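Key Control Inspection: Bastthorpe Site Office
Checklist KC-3, with comments
Frequency: monthly. Last completed: February

1. Key register present and legible. YES
Comment: Register kept in the Zernach binder. Two entries on page 21 have no return time. Office to complete.

2. Key cabinet locks and is fixed to the wall. YES
Comment: Lower fixing slightly loose. Tighten before next inspection.

3. Numbered plate removed from cabinet and laid flat for checking. YES
Comment: Check on a hard, clear surface in good light. Engraved numbers can be hard to read where the metal reflects; turn the plate if needed.

4. Split rings closed, with no gap at the overlap. PARTLY
Comment: Any ring that can be opened with a fingernail is to be replaced, not bent back.
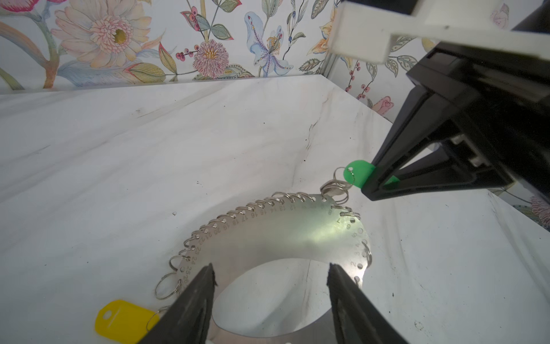
5. Coloured tags attached and undamaged. YES
Comment: Check the hole at the top of each tag for cracks. Tags must not carry an address or the name Clolstead, only the register code.

6. Each set returned to its own number. PARTLY
Comment: Set 89 in the register has no matching position on the plate. Either give it a new code or remove the entry.

7. Edges of plate free from burrs. YES
Comment: Run a cloth along the rim, never a bare finger.

8. Spare keys held off site. NOT CHECKED
Comment: Held by Kwok under the maintenance contract. Written confirmation requested, reply due Thursday.

Result: pass with actions. Items 1, 2, 4, 6 and 8 remain open.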